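Nekine：Mostdale 市长初选民调汇编
数据说明（README）

版本 2
最后修订：2019年12月10日
维护：Nives Longo

概述

Nekine 收录 Mostdale 市长初选期间公开发布的民意调查结果，共 15 份问卷调查，来自 Olitz 和 Hirose 两家调查机构。每份调查按候选人、按受访人群拆成长表，附原始题干、选项顺序、访问方式和加权说明。汇编只做转录、对齐和标注，不含预测模型，也不给出胜选概率。

整理的起因很具体。初选期间本地媒体引用民调时，经常把登记选民口径和可能投票选民口径的数字放在同一条趋势线上，由此得出“领先扩大”或“势头逆转”的说法。两种口径在同一份调查里就可能相差数个百分点，连起来看没有意义。本数据集把口径拆开，每一行只对应一种口径。

适用范围

适合：
比较同一机构、同一口径下支持率的变化；
考察题干措辞和选项顺序对未决定者比例的影响；
教学中演示抽样误差、设计效应和四舍五入误差；
核对媒体报道中引用的民调数字。

不适合：
推断个别选区的结果。原始调查没有按选区抽样，发布方也没有给出选区分层；
推断投票率。可能投票选民的筛选题只反映受访者自述意向；
把两家机构的数字直接平均。理由见“机构差异”一节。

文件

polls.csv：每份调查一行，记录发布方、访问方式、人群口径、样本量、标称误差、加权变量。
toplines.csv：每份调查、每种口径、每个选项一行，记录公布的百分比。
questions.csv：题干全文、选项全文、选项是否轮换。
crosstabs.csv：交叉表，仅收录发布方给出子样本量的部分。
revisions.csv：发布方事后更正的记录，旧值和新值都保留。

以上 5 个文件均为 UTF-8 编码，逗号分隔，首行为字段名，不带 BOM。字段内如有逗号，以双引号包裹。换行符统一为 LF。用电子表格软件直接打开时中文字段可能显示为乱码，请在导入对话框中手动指定编码。

主要字段

poll_id：调查标识，在所有文件中一致，作连接键使用。标识只保证唯一，不表示时间先后。
pollster：取值为 Olitz 或 Hirose。
mode：访问方式。取值为 live（人工电话）、ivr（自动语音）、web（网络）、mixed（混合）。
population：人群口径。取值为 a（全体成年人）、rv（登记选民）、lv（可能投票选民）。
field_start、field_end：访问起止日，按发布方公布的日期填写。发布方只给出结束日的，field_start 留空，不作推算。
n_raw：未加权样本量。
n_eff：有效样本量，仅在发布方给出设计效应时填写。
moe：标称误差，照录发布方数字。是否已计入设计效应，见 moe_note。
choice：候选人代码或 undecided、other、refused。
pct：公布百分比。公布到小数的保留小数，公布为整数的保留整数，不补零。
lean_incl：是否已把倾向者并入支持者。布尔值。
sponsor：委托方。无委托方填 none，发布方未说明填 unknown，两者含义不同，请勿合并。

缺失值一律留空。零值只在发布方明确写出零时使用；发布方以星号表示“不足百分之一”的，pct 留空，并在 pct_note 中填 lt1。

收录标准

一份调查同时满足下列条件才会收录：
结果已向公众发布，可以取得题干原文；
发布方公布了样本量和访问日期；
题目针对初选投票意向，好感度题不单独收录；
候选人名单与当时已完成登记的名单一致。

竞选团队自行发布的内部民调不收录，即使有机构署名。只发布领先幅度、不发布各候选人百分比的，同样不收录。

因退选而更换名单的调查，按更换后的名单另建 poll_id。更换前的题目保留在原 poll_id 下，list_status 标为 superseded。计算趋势时应排除这些行，否则退选者的支持者会在图上表现为一次突然的转移，容易被误读成领先者获得了新的支持。

转录与核对

所有数字由人工从发布方的结果文件录入，随后由另一人独立录入第二遍，两遍逐格比对。不一致处回到原文件裁定，裁定结果写入 entry_note。媒体报道中的数字不作为录入来源，只用于发现漏收的调查。

百分比合计不等于一百的情况不作调整。多数是四舍五入所致，少数是发布方省略了 refused 一项。后一种情况在 toplines.csv 中标记 sum_flag 为 omitted。

题干按原文录入，包括标点。自动语音调查通常没有书面题干，采用发布方提供的录音稿；录音稿与实际播放内容是否完全一致，本项目无法核实。

机构差异

Olitz 以人工电话为主，11月起部分样本改为网络补充，mode 相应由 live 改为 mixed。改动前后的数字不宜视为同一序列。发布方没有做平行测试，改动造成的偏移无法单独估计。

Hirose 使用自动语音加网络，题目中不读出“尚未决定”这一选项，受访者主动表示时才记录。因此 Hirose 的 undecided 普遍偏低，各候选人的绝对值普遍偏高。只比较两名领先者的差距时影响较小，比较绝对支持率时影响明显。

两家的可能投票选民筛选也不同。Olitz 采用多题打分后截取，Hirose 采用单题自述。筛选题全文见 questions.csv，item_type 为 screen。

加权变量方面，两家都使用年龄、性别和居住区域。Olitz 另加受教育程度。Hirose 另加上届投票回忆；该变量依赖记忆，已知会偏向上届胜者，使用者可自行决定是否校正。

误差说明

moe 针对单个百分比，不适用于两名候选人之间的差距。差距的误差通常接近单项误差的两倍，准确值取决于两项比例及其协方差。报道里常见的“领先幅度超出误差范围”多数没有作这一换算，引用时请重新计算。

子样本误差大得多。crosstabs.csv 提供 n_sub 字段，建议在子样本过小时只描述方向，不报告数值。本项目没有设定统一的下限，由使用者根据用途决定。

非抽样误差（覆盖不足、拒访、题目理解偏差）没有反映在任何字段中。初选选民群体小于大选选民群体，筛选偏差造成的误差可能超过抽样误差。

已知问题

一，部分 Hirose 调查没有公布访问起始日，按访问中点作图时会缺点。可以改用 field_end，但应在图注中写明。
二，questions.csv 中选项轮换的记录只区分“轮换”与“固定”，没有记录具体轮换方式。
三，Olitz 有一份调查先后公布了不同的样本量，发布方的更正没有说明原因。旧值见 revisions.csv，polls.csv 采用更正值。
四，候选人代码沿用选举登记处名单顺序，与选票上的顺序不一致。与选票顺序效应有关的分析须另行对照。

版本变更

版本 2 相对于首个版本：
新增 crosstabs.csv；
lean_incl 由文本改为布尔值，旧脚本需要修改；
population 中原先的 voters 拆分为 rv 和 lv；
删除字段 momentum。该字段曾记录与前一份调查的差值，没有区分机构和口径，已确认会误导使用者。

如需复现基于首个版本的结果，请使用归档文件，不要在版本 2 上反推。

使用约定

数据可以自由用于研究、教学和报道。转载整表请保留 pollster、population、mode 三列。发布图表时请注明“Nekine 版本 2”以及所用口径。原始调查的版权归发布机构，questions.csv 中的题干仅供研究引用。

建议引用格式：
Longo, Nives. Nekine：Mostdale 市长初选民调汇编，版本 2。

勘误

发现录入错误，请提供 poll_id、文件名、字段名、现值、应为值，以及发布方结果文件中的位置。只附媒体报道的勘误请求暂不处理。更正随下一版本发布，影响领先顺序的更正会单独发布补丁文件。

附图
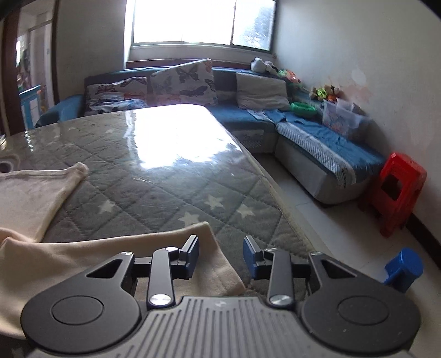
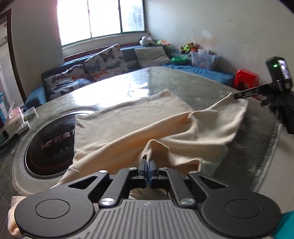 附图：手持夹爪与米色织物。第一张中蓝色两指张开，第二张中两指合拢，夹住织物的一处褶皱。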